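## Fedoruk wall baskets and sheet-metal can stand

The Fedoruk set stores canned food on three levels: a low stand for heavy stock and two mesh baskets above it. Item no. 1111, sold by Clelitz.
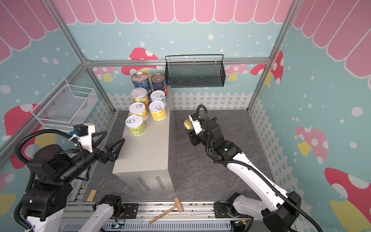 *Photo: Clelitz / Flasora display bay*

**Stand.** Light gray sheet-metal box with a flat top. Two groups of angled vent slots are cut near the bottom of the front face. Takes tall and short cans side by side. Place on a level floor.

**Basket W.** White wire mesh, open top, wall mounted. Fit the bracket before loading.

**Basket B.** Black metal mesh, hung from a horizontal rail – height is set by the rail. Check the ties every 6 months and replace any that have stretched.

| Specification | Value |
|---|---|
| Basket B load limit | 8 lb |
| Basket B length | 292 mm |
| Ties per pack | 6 |

Pull-tab cans should stand lid up. Keep labels facing out if stock is rotated by product.

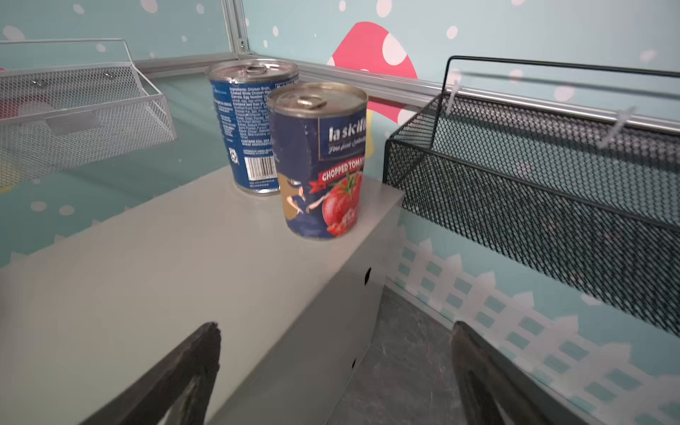
*Chopped tomatoes and a second pull-tab can near the corner of the stand.*

Wall panels and rail are not included. Kuvurwood panels need the long screws – order separately. Wipe all parts with a damp cloth; no abrasives.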